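**Ticket 648: Right arm, gripper stops short at far corner of cabinet**

Status: Open, awaiting parts
Reported by: Refilwe Jacobs
Assigned to: Chi-keung Kuo
Workshop: Utico shared workshop, Bay 10
Controller software: Trusik, April build

**Summary of report**

The member reports that the right arm intermittently halts before completing a grasp when the target is placed at the far left corner of the gray cabinet. Targets near the front edge of the cabinet top are not affected. No fault code is shown on the controller. The member requests that the fault be corrected before the build is presented to the other workshop members.

**Initial review**

The wrist offset was checked against the values recorded at assembly and no difference was found. The gripper was opened and closed from the controller with the arm at rest and responded as expected. The test was then repeated at the far corner with an apple as the target and a soda can standing behind it. 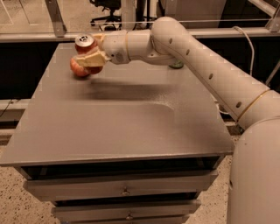

*Attachment 1. Right arm extended to the far left corner, gripper at the apple.*

The halt occurred in 3 of 19 attempts at this position. In each case the log shows the elbow joint reaching its software limit shortly before the stop. The limit in the configuration file is lower than the value given in the assembly notes kept by Marloes Van Rooij. It is not yet known when the value was changed.

**Actions**

- Elbow limit restored to the value in the assembly notes. Completed, C. Kuo.
- Gripper timeout increased to 3,000 ms. Completed, C. Kuo.
- Replacement elbow encoder cable ordered from Beltell as a precaution. Pending.
- Repeat of the far corner test with the new cable fitted. Assigned to Shayne Te Moana.

**Note to members**

Until this ticket is closed, the arm is to be operated at reduced speed, and changes to the configuration file are to be entered in the bay log with the name of the person making them. Questions should be directed to Ayana Woldegiorgis.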